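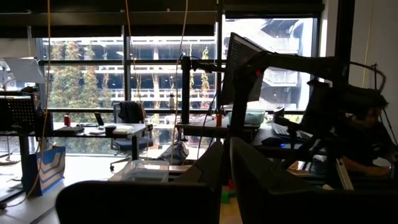 手首カメラから見た窓側。モニターアームの関節に赤いランプ、天井から白いケーブル。

## 見学会前の安全チェック(7月、Lomside 2階)

開場は午後なので、午前のうちに一人でぐるっと回りました。書式はBridexの点検票をそのまま借りていますが、コメント欄が狭すぎるので勝手に広げてます。Kamran Golestaniさん、長いけど最後まで読んでくださいね!

### 窓側の机と床

- [x] **天井から下がるケーブル**
 窓の真ん中あたりの黒いポールのまわりに、白くて細いのが何本か下がっています。左のほうには黄色いのも一本、床に向かってだらーんと。背の高いお客さんが肩を引っかけそうなので、開場前に全部まとめてポール側へ寄せます。結束バンドは私の引き出しにあります。
- [ ] **床の荷物**
 青い買い物袋、透明の収納ケース、窓の下のグレーのバッグ。見学の列がちょうどここを通るんですよ。持ち主の人は昼までに隣の部屋へお願いします。残っていたら私が運びます(中身の保証はしません)。
- [ ] **机の飲み物**
 赤い缶とマグカップ、片づけましょう。ノートPCと同じ机にあるのがどうも落ち着かなくて。窓台の水のボトルも一緒に。
- [x] **椅子**
 キャスター付きなので机の下に入れておけば大丈夫。背もたれの上着は、開場したらハンガーへ。

### ロボットまわり

- [x] **非常停止ボタン**
 3か所とも押して確認しました。復帰もちゃんとできます。デモ中は操作役のほかに必ずもう一人、ボタンに手が届く場所に立つこと。前回はValdebenitoの人たちが来たとき、説明に夢中になって二人とも離れちゃったので、今回は本当にお願いします。
- [x] **グリッパーの指**
 ねじの緩みなし、がたつきなし。お客さんは絶対に指の間に手を入れたがります(子どもより大人のほうが危ない!)。把持力の設定は見学モードに落としてあります。
- [ ] **立入線**
 床のテープは可動範囲の外側300 mmで貼る予定だったのに、入口側が200 mmしかありませんでした。貼り直しです。メジャーで測ってからにしましょう、目分量はだめ。
- [x] **動作速度**
 Poltarのデモ用プログラムを最初から最後まで流して、異音も引っかかりもなし。速度は制限のままで十分見ごたえがあると思います。上げたくなっても上げないでください。
- [ ] **操作席**
 キーボードとマウスはロボットの架台のすぐ近く。座る人の腕が可動範囲に入らないか、実際に座って腕を伸ばしてもらって確かめたいです。Kamranさん、昼休みのあとに5分だけもらえますか?

### モニターと照明

- [x] **モニターアーム**
 手で押してもふらつかず、根元の締め付けもOK。お客さんが見やすいように向きだけ調整するかも。
- [ ] **逆光**
 窓が大きいのは気持ちいいんですが、室内が暗くて、窓を背にすると黒い指が影みたいに見えるんですよね。動いているのが分かりにくいのは安全面でもよくないので、デモ中は部屋の照明を全部つけます。スイッチは入口の右です。

### 受付と避難

- [x] **避難経路**
 廊下側のドアは全開で固定、非常口まで歩いてみて障害物なし。
- [x] **救急箱**
 絆創膏を補充しました。鍵はかけていません。
- [ ] **見学者名札**
 受付の箱に入っています。番号は1727からの続きで使ってください。一回の見学は約10人まで。それ以上になったら二組に分けて、待つ組は廊下でポスターを見てもらいます。

未チェックの項目は開場の30分前にもう一度見ます。片づいたところから自分で印をつけてもらえると、すごく助かります。立入線のテープだけは私が貼るので、触らないでおいてください。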